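Re: [manip-list] Clear objects: grasp points from the shadow?
From: Linnea Haugland
11th August

Hi everyone,

Thanks for the nudge, I've been dying to talk about this one! We finished the first full pass on transparent bottles at Taltstead, and the shadow cue is doing far more than I expected when I wrote the proposal. Two views from the head camera first, then the numbers.
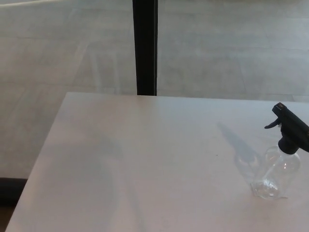
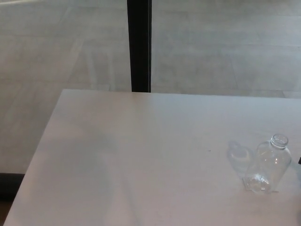
White table, clear plastic: spray bottle with the black trigger head in the first, open-necked bottle in the second.

On the Demlow list you wrote:

> I can see a shadow helping with position, but how does it cope
> when the object is something like a drink bottle? Most of the
> light goes straight through. And do you need a second camera?

No second camera. Everything comes from the one head view. You're right that the drink bottle is the hard case. Its shadow is pale and see-through, while the spray bottle throws a proper gray silhouette you could almost trace by hand. What saved us was letting the network predict the object outline and the shadow outline together, with a loss that ties the two to a single light direction. If it's unsure about a clear wall, it can lean on the darker shape beside it (and the other way around when the table has soft shading of its own, which used to fool the old version all the time).

We trained on 3258 labeled views and held out 200 for testing. Depth alone put the grasp point inside the bottle outline on fewer than half of those. With the joint loss we miss around 3 in every hundred, nearly all of them bottles with no cap and no trigger, so nothing opaque to hang on to.

Still open: we've only tried 2 lighting setups, both soft, and I have no idea yet what happens with several shadows at once. Amato wants to run the same weights on the Kendia arm in September, and I'd love to see it on a patterned table before then. If anyone has labeled clear objects on wood or cloth, please write to me, even a small set would help.

Linnea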